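The demonstration at Kandedthorpe began at the posted time. Twenty-nine visitors were admitted to the gallery above Bay 3. Each had signed a form stating that the pad was synthetic, that the blood was synthetic, and that the signatory would not call out.

Brigitta Widmer read the procedure aloud. The Okeke controller would close one incision with interrupted stitches. The operator's hands would remain on the desk. Majdi Hijazi, the operator, placed his hands on the desk.

"Intervention threshold is 3 newtons," Widmer said. "Above that, the arms stop."

The feed from the bay came up on the wall screen.

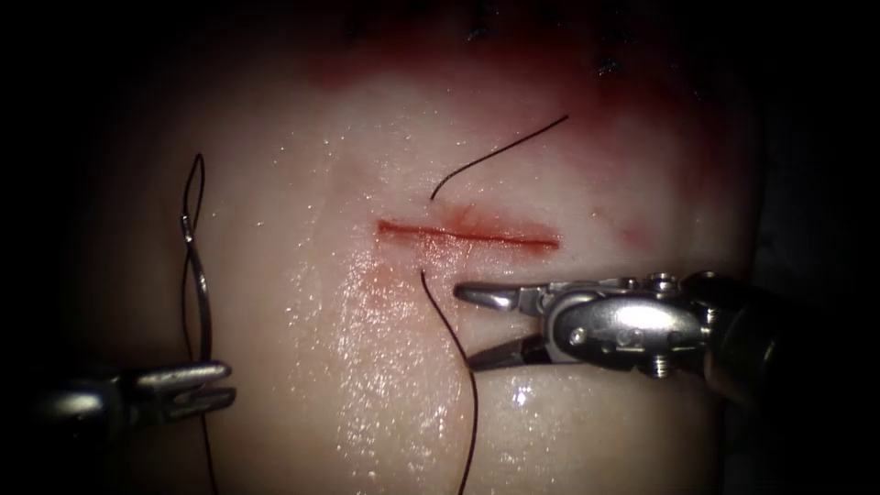
Both arms over the pad, right jaws open below the incision, needle at left.

A man from Lallano asked how many pads had been used in development.

"This is number 249," Hijazi said.

"And the others?"

"In the cold store at Zidau. They are labeled."

The man wrote this down. Beside him a girl of perhaps ten had her forehead against the glass. She was watching Hijazi, whose right thumb and forefinger had begun to open and close on the desk, a quarter of an inch at a time.

"Is he doing it?" she asked.

"No," Widmer said. "The desk has no inputs."

Hijazi looked at his fingers and pressed them flat. He had closed wounds by hand for eleven years before the transfer to Kandedthorpe. On the screen the force reading stood at 0.4. Widmer turned to the next page and read out the criteria for an acceptable knot.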